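Print this page
E-mail this article

4.2 Home-made steaming vessels and the worktop around them

We had expected, when we began visiting home kitchens in September, that most people who make filled buns would own the stacked bamboo steamer one sees in the shops, and we were rather charmed to find how many had put something together for themselves. Of the 63 households that let us in (and so often fed us), 12 used a vessel that somebody in the family had made or altered. These ranged from a perforated cake tin to a very handsome thing of woven reed, and we could happily have written a whole paper on them.

The vessel discussed in this section comes from a household in Lisitz, and it belongs to what we have called the slatted drum group. The principle is an old one and will be familiar to anyone who has looked at a barrel: flat, narrow pieces of pale wood stand side by side in a ring, and a band at the top and another at the bottom keep them together. Inside, a little below the upper rim, a fine pale mesh is stretched across to make a floor. The seams between the pieces are thin, and the maker told us she had spent a good many evenings getting them so. We did not test how well such a wall holds its heat, much as we should have liked to, and we leave that to colleagues with better thermometers.

What interested us just as much was the company the drum keeps. In our interviews people spoke of the steamer as though it stood alone, yet on the worktop it nearly always had a tray close behind it, and frequently a plate for the buns as well (Figure 11). Eun-seong Hwang, who drew up our kitchen plans, noticed that the tray tended to be the lightest and cheapest piece of the set, and often a cheerful one with a word or an animal printed on it.
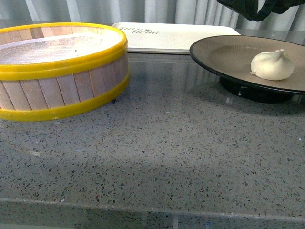
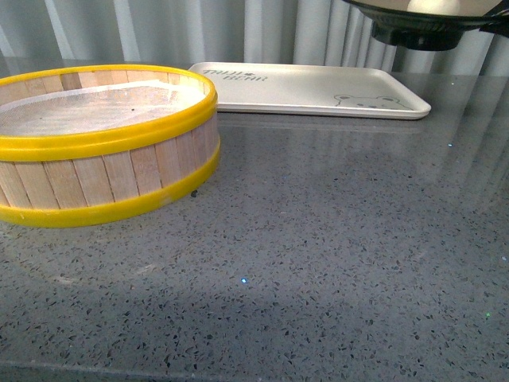 Figure 11. Slatted drum with yellow bands and mesh, white tray behind, Lisitz. First view: with a single bun on the raised plate. Second view: the bear's face on the tray can be made out.

The raised plate deserves a word of its own. Several cooks were fond of serving buns on a stand, and one grandmother in Briltisura told us, with great firmness, that a bun on a flat plate looks sorry for itself. A shallow plate on a short base takes up very little room, and it can be turned towards whoever is sitting down.

Size was the point on which people disagreed most. Those with wide, low drums like this one valued the broad floor, while owners of taller vessels thought them wasteful of cupboard space. We return to storage in Section 4.3.

Print this page
E-mail this article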